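袋装果蔬:进袋、出袋和桌面
图集|Flivano 厨房收纳专题
更新于2026年6月7日

买菜回来,东西都装在一只薄塑料袋里,放上桌,接下来就是往外拿、分开、收好。这组图集讲的是这一段:袋子、袋里的果蔬,还有拿完之后要擦的那张木纹桌面。文字不多,每张配几句,后面附上我们平时的做法。

我们用的袋子没有统一规格,手边有什么用什么。今年到目前登记过的果蔬袋一共356只,多数是超市和菜摊给的薄袋,少数是自己带去的布袋。薄袋的毛病是软,放在桌上容易往一边塌,袋口一合就看不见里面装了什么。布袋站得住,可是不透明,要翻到底才知道有没有漏下的。两种都在用,看当天买了什么。带水的叶菜一般进薄袋,土豆、洋葱进布袋。

薄袋放上桌时先让底部坐稳,再把袋口理开。半透明的袋子,袋身皱,印着黑色的简笔图案,袋口收拢着但没有封,里面能看到一小块黄色。
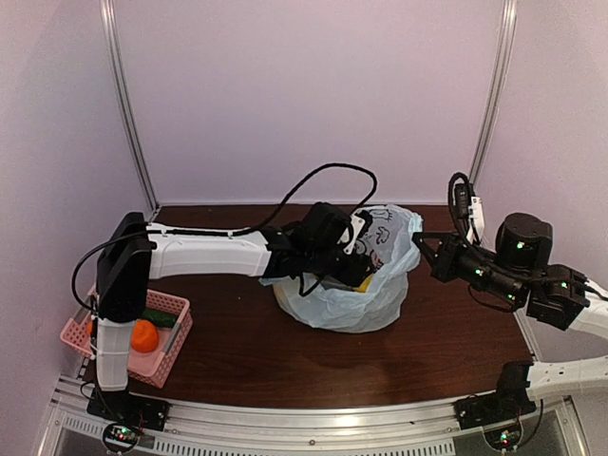
Taras Bilyk 留言:我家的习惯是先把袋口往外翻一圈再拿东西,翻过边的袋子不容易塌,手伸进去也不会把袋子一起带起来。缺点是袋子浅的时候翻完就没剩多少了,只能装三四个果子。另外想问一下,袋底积的水你们是倒掉再折,还是直接晾?

翻边的办法我们也试过,厚一点的袋子可以,特别薄的那种翻完会自己弹回去,要用手压着,不如不翻。袋底的水是先倒,倒完袋口朝下搭在水槽边上,干了再折。夏天快,一顿饭的工夫就干;冬天要搭到第二天。没干透就折起来的袋子,过几天打开会有味道,这种一般就直接当垃圾袋用掉了。

Yevdokiia Lysenko 在邮件里问,拿东西的顺序有没有讲究。我们按软硬来:番茄、桃子这类怕压的先拿,硬的留在后面。如果软的在底下,就先把袋子往一边放低,让上面的滚开,再伸手。不建议提着袋底整个倒出来,圆的东西会滚到地上,磕一下第二天就有一块软的。

袋口朝前敞开时,里面的东西比较好认。淡蓝色的半透明薄袋,左边一个圆的,鲜绿色;紧挨着一个黄里带橙,也是圆的;靠下还有一块深绿。袋子内侧印着一张卡通脸,大眼睛,张着嘴,再往上露出“NC”两个字母。

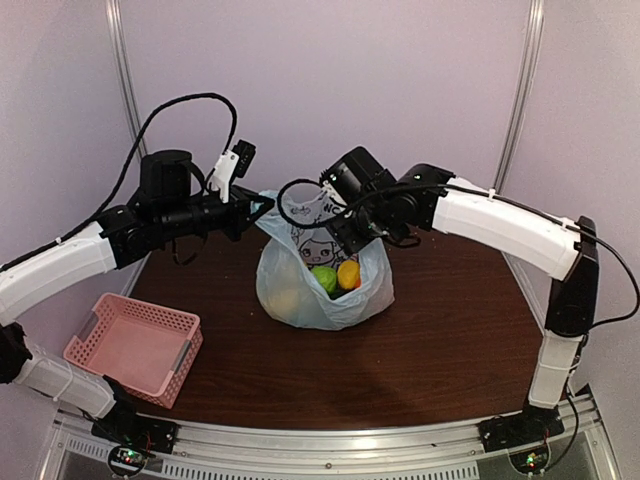
果蔬拿出来以后不马上进冰箱,先在桌上分成三份:今明两天吃的,要放几天的,还有已经碰伤、当天就得处理的。当天处理的那份最容易忘,所以固定放在靠水槽的一侧,做饭时顺手就切了。要放几天的检查一下表皮,有水的擦干,带叶子的把黄叶摘掉再包。

分的时候不必按品种。以前的做法是番茄归番茄、辣椒归辣椒,看着整齐,可是软的和硬的混在一格里,翻到后面总有一两个坏掉。改成按先后吃的顺序放以后,冰箱里会显得杂一些,取用倒是顺了。

称重的事顺带说一下。有读者希望知道一袋装多少合适,我们的薄袋一般装到半满。再多,提手的地方会拉长变细,走一段路就勒手,放到桌上也更容易倒。小番茄之类的小东西另装,每份约200克,正好是两个人一顿的量。

装小东西的盒子用的是 Murkier 浅盒,没有盖,能叠。有盖的也买过,盖子总是找不齐,后来就不买了。盒底垫一张厨房纸,纸潮了就换。

最后是桌面。袋子挪开之后常会留下碎屑和水印,木纹深的桌子上浅色的碎屑很显眼。棕色的木纹桌面上散着白色和米色的小碎粒,靠里侧墙角前面聚着一小片,中间有几粒,左边零零星星还有一些。
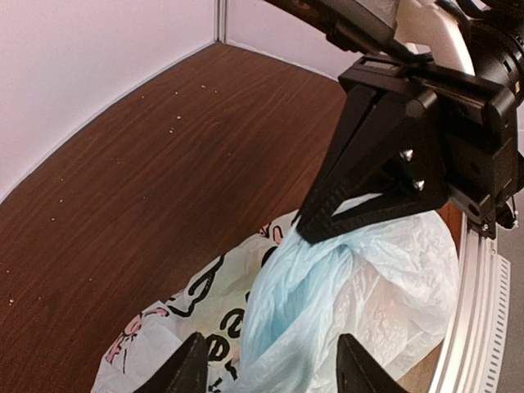 Grirska 家务与收纳小组

擦桌子我们先干后湿。干的一遍用软刷或者干布,从靠墙的角落往外带,把碎屑收到桌边,用手接住或者拿一张废纸接。墙角最里面那一点布够不着,用旧牙刷。碎屑没收干净就上湿布,会糊成一条一条的,贴在木纹里更难弄。

湿的一遍用拧干的布,顺着木纹走。水多了会从桌边流下去,板子接缝的地方也怕泡。擦完不用再擦干,开着窗晾一会儿就行。桌上有果汁的,先用温水布盖在上面片刻再擦,不要用刀刮。深色桌面刮一道白印,补也补不回来。

布的颜色我们分开用,擦桌子的灰色,擦果蔬表皮的白色。白色的每次用完就洗,灰色的当天洗。搭的位置也分开,灰布在水槽左边的杆上,白布在窗边。

塑料袋晾干以后折成三角形,放进抽屉左边那一格。放满51只就停,多出来的送到 Palamarchuk 菜摊,那边有人愿意接着用,破的不收。袋上印了图案的和没印的不分开,折完都一样大小。布袋每个月洗一次,翻过来洗,袋底角上的泥先刷掉。

常有人问的几件小事也放在这里:

香蕉不进袋,单独拿着走,到家挂起来。

姜和蒜连皮放,不洗,放在通风的筐里。

黄瓜和番茄能不放在一起就不放在一起,地方不够时中间隔一张纸。

切开的柠檬切面朝下扣在小碟里,两天之内用完。

叶菜包纸之前把根部的水甩掉,纸不用包得太紧,留一头敞着。

Taras Bilyk 后来又补了一条,说他折袋子之前会先把提手剪掉一边,这样一看就知道是用过的。我们没有这样做,剪掉以后就不好提了,不过只拿来垫垃圾桶的话可以参考。

8月的图集打算做干货,豆子、米和面条怎么分装,瓶子和密封袋各用在哪里。家里有用惯了的瓶子,欢迎把尺寸写来,注明口径和高度,口径按内侧量。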